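Search this site Enter keywords Go

Morlow Mill Open Day: Wool, Noise and a Very Good Pie

Posted 2025-09-28 by Kelly Lambert
Print this page | E-mail to a friend

I've driven past the old Morlow blanket mill more times than I can remember, always on the way to somewhere else, so when they announced an open day I signed up the same evening. The drive from Ternach is 85 miles and I did it with the windows down and no coffee, which was a mistake.

Parking was in the field behind the dye house (wear boots!). There's a little gatehouse where you get a sticker and a map, and then you're more or less on your own until your tour group is called. I was in the second group, led by a retired loom fixer called Naylor who had to shout the whole way round. The carding room is LOUD. I loved it. You can feel the floor humming up through your shoes, and the whole place smells of lanolin and machine oil.

The weaving shed has the oldest loom still running, and Naylor let us stand close enough to see the shuttle go across – or not see it, really, it's that fast. They turn out 500 blankets in a good month, and the raised ones go through a napping machine covered in tiny wire hooks that I would not want to fall into.

What really got me was the talk on bedding in the finishing room.
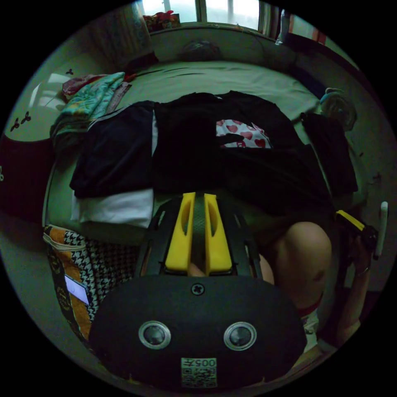
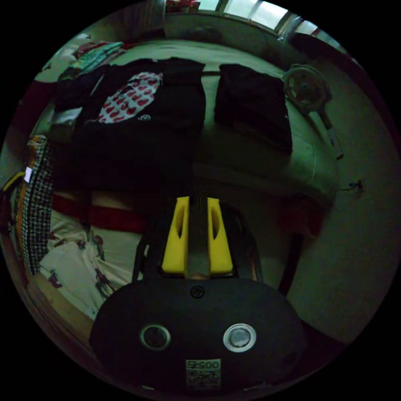 Clothes on the bed, bed under the clothes.
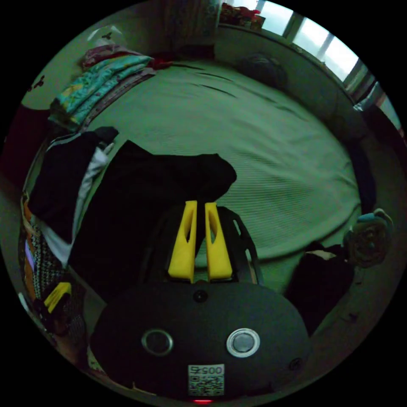
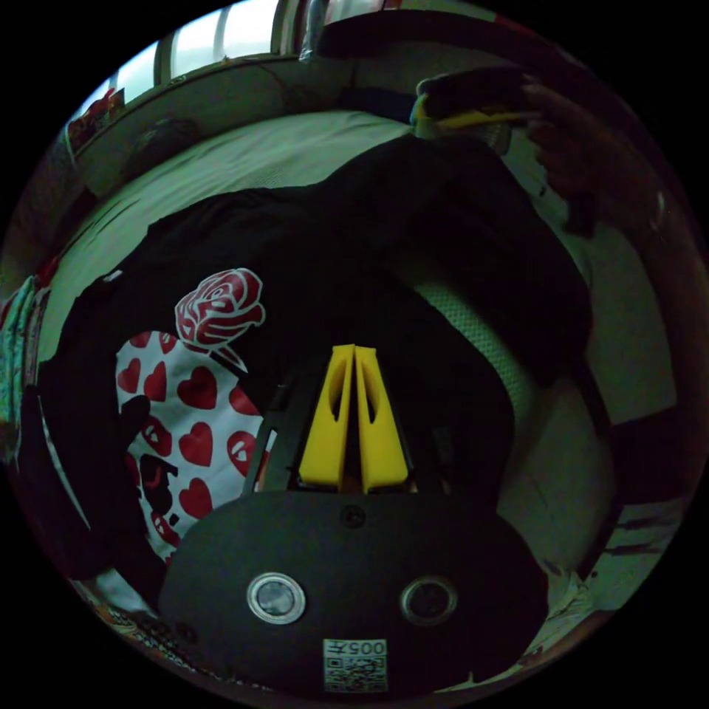 Anyway, the finishing room. A woman there was binding edges by hand with satin ribbon, and she told us the mill gave up satin for a while in favor of a plain whipped stitch, then brought it back when customers complained. She also said you should never wring a wool blanket, just roll it in a towel and press. I've been wringing mine for years. Sorry, blanket.

After that we got the pattern books, and I could have stayed all afternoon. There are 253 of them on the shelves, with little squares of cloth glued in and penciled notes in the margins. My favorite was a mustard and gray check called Bralent, number 928, which they haven't woven in ages. I asked if they'd bring it back and was told to write to the office, so I will!

Lunch was in the canteen. Get the chicken pie. The soup was fine but the pie is the thing, and they ran out not long after I sat down. The shop has seconds at the back left, mostly with tiny flaws you'd need a lamp to find, and I came home with a green throw and two skeins of yarn I have no plans for.

They're doing it again in July. Book the early tour if you can, and bring cash for the pie.

Shares: 14 | Comments (6)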